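Food Vocabulary and Place Words, Unit 3
Handout prepared by Leen Nasrallah, Gornton evening course

Please bring this sheet to each lesson. In this unit we practice the words for table things: plate, bowl, mug, colander, strawberry, ketchup bottle. We also practice next to, below, to the left of.

Work with a partner. One person says a sentence, the other finds the picture.
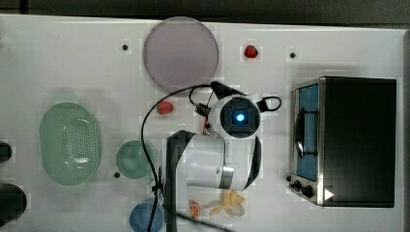
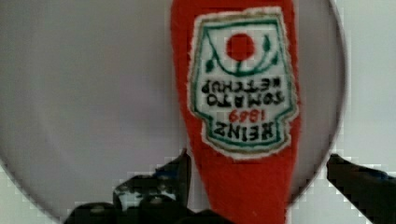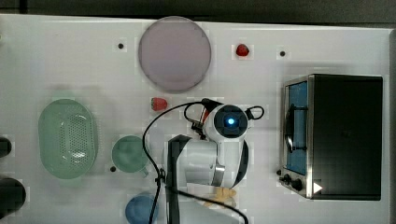
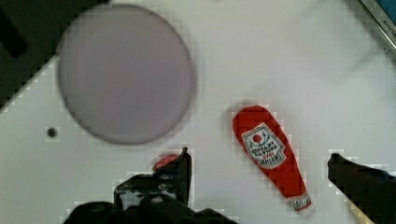
Play food and dishes on the white table. The ketchup bottle is in the second and fourth pictures.

Note on "upside down" — we say it when the top is where the bottom should be. "On its side" has a different meaning.

Homework: write a paragraph of 100 words on your own kitchen table. Give it to me or to Romain Hoarau in room 1017.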